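Ticket: Keyboard repeats keys, fills open fields with spaces
Site: Hundwood, second floor
Desk: 826
Opened by: Loukia Bakalis
Priority: Normal
Status: Closed

Description
Since the desk move in December the keyboard at 826 types by itself now and then. It is nearly always spaces. When I leave a Sturo form open and come back, the comment field is full and I get the "over 3,000 characters" warning. The last time it stopped short of that, and the counter said 1,113. Restarting the computer clears it for a while. I have already tried the other USB port. It does not happen on my laptop keyboard at home with the same account, so I don't think it is Sturo.

Comment – Skostden Desk Support
Thanks, Loukia. Can you tell us how the desk is normally set up, and what is near the keyboard when you leave it? Please add anything that touches the keyboard, even lightly.

Comment – Loukia Bakalis
Monitor at the back, keyboard in front of it, book stand on the left. I keep my bottle in the middle so I can reach it from either side. Lunch or a snack usually goes in front of the keyboard as well.
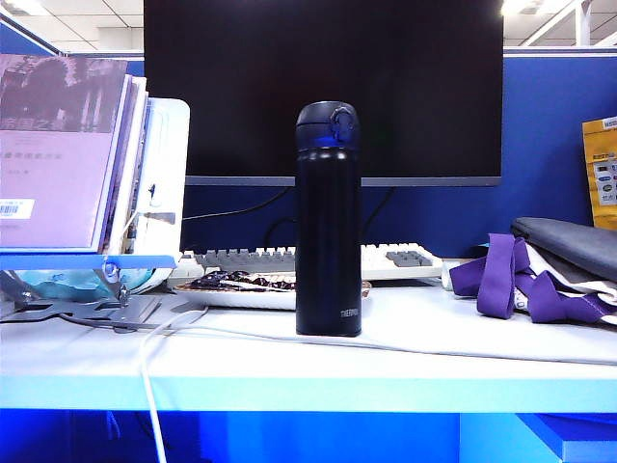

Attachment 1: Desk 826 with screen off, tray on the front of the keyboard.

Comment – Skostden Desk Support
The tray is the first thing we would look at. The space bar is in the front row and needs very little weight. Please do the following:
1. Move the tray and the bottle away from the keyboard.
2. Turn the keyboard over and tap out any crumbs.
3. Open a blank text file, click in it, and leave it for one lunch break.
4. Report what is in the file.

Comment – Loukia Bakalis
Did all four. A few crumbs came out. File was empty after lunch. Then it happened again the next afternoon with no food on the desk at all – only a short row this time, and some arrow key movement.

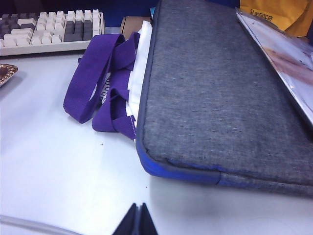 Arrow keys would point to the right end of the keyboard, so the tray can't explain the second case. Please check what you put down on that side. The gray laptop sleeve is on top of the tote bag, and the purple straps are lying loose on the desk. A strap that slides onto the keys with the sleeve's weight behind it could hold one down. Fold the handles under the bag, or hang the bag on the hook under the desk if 826 has one.

Comment – Loukia Bakalis
No hook. The desks on the Pappas side have them but this row doesn't. I can fold the straps under for now. Also, should I be worried about drinks? I usually have a water bottle there too.
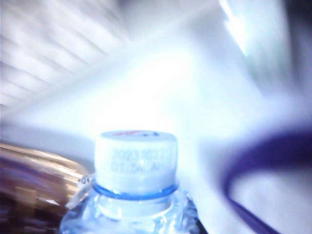 I keep the caps screwed on, but I would like to know before I ask for a new keyboard whether a spill would be charged to my team.

Comment – Skostden Desk Support
Spills are not charged the first time. Keep drinks closed and set them to one side of the keyboard. We have asked for a bag hook for 826. 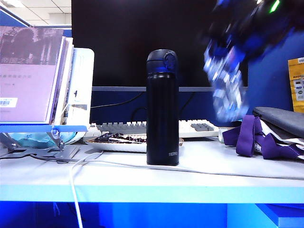 For the remaining test, please type 100 spaces in the blank file using short taps and check the column number at the end. If it reads 101, the switch is not double-registering and we can leave the keyboard where it is.

Comment – Loukia Bakalis
Column 101, tried twice. Straps folded under, tray off to the left by the book stand. No extra spaces since the last comment. You can close this, but please keep the hook request open.

Resolution
Keys pressed by objects resting on keyboard (likely). No hardware replaced. Hook request moved to the furniture queue.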